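Stride Ledger (app)

Last edited 10 Jun 2021

Stride Ledger is a walking and running app for phones, made by a small studio called Zudell. I've been looking after this entry on the wiki for a while now, and I use the app most mornings, so take it as a page by someone who likes the thing but has shouted at it in the rain more than once.

Overview

The idea is simple enough. You go outside, you press Begin, and the app reads you a story about a postal route in a made-up country called Branov. You're the courier. Every bit of real distance you cover moves your courier along the route, and at certain points a voice clip plays, then your own music comes back in. There are 213 clips in the main route if you count the short ones (the wiki does, the Zudell site doesn't, and we've had that argument on the talk page already).

Parcels

Parcels are what you collect along the way. They drop between clips, and you can open them at the end or leave them sealed and trade them at a depot. I always open mine straight away! Sealed ones are worth more, but I've no patience. A parcel dropped while the app is paused doesn't count, even though the little chime still plays, and this has been on the known bugs list since December.

Depots

You reach a depot every 30 stages. The first is Duvisetti, up on the hill, where you can swap parcels for route maps and change your courier's coat. The second is Polishchuk, down by the river, and it's the one most people remember, with the night market and the ferry clip. You can go back to either from the map screen without walking the distance again, though you won't earn anything on a return visit.

Distance tracking

The app can use GPS, the step counter, or a fixed pace that you type in yourself. GPS is the best for outdoors and the hungriest for battery. Step counting works on a treadmill -- mine reads a bit short, but it's steady from one day to the next, so I've stopped fiddling with it. Fixed pace is handy for a rowing machine or an exercise bike. You can switch between the three in Settings, but only before you press Begin. If you change your mind halfway, you have to end the session and start a new one, and your place in the clip goes back to the start of that stage.

Chases

Chases are optional. Turn them on and every so often a rival courier comes up behind you, and you need to go faster for a minute to keep your parcels. They're off by default. I'd leave them off for your first few stages, partly to get used to the app and partly so you don't sprint into a bus queue like I did.

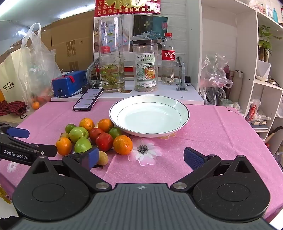 If a chase starts while you're waiting at a crossing, swipe it away and it'll come back later in the session. You can only do this once per stage. Losing a chase costs you your newest parcel, never an opened one.

Version history

Build 489 was the first with the step counter. Build 712 brought in chases and the depot at Polishchuk, and it also moved the volume slider for the voice clips, which is now under Sound and no longer on the session screen. Saved sessions from before 489 won't load in the newer builds, so export your log first if you're coming from a very old phone.

See also

Courier coats (full list)
Duvisetti depot
Known bugs
Route maps and how to trade for them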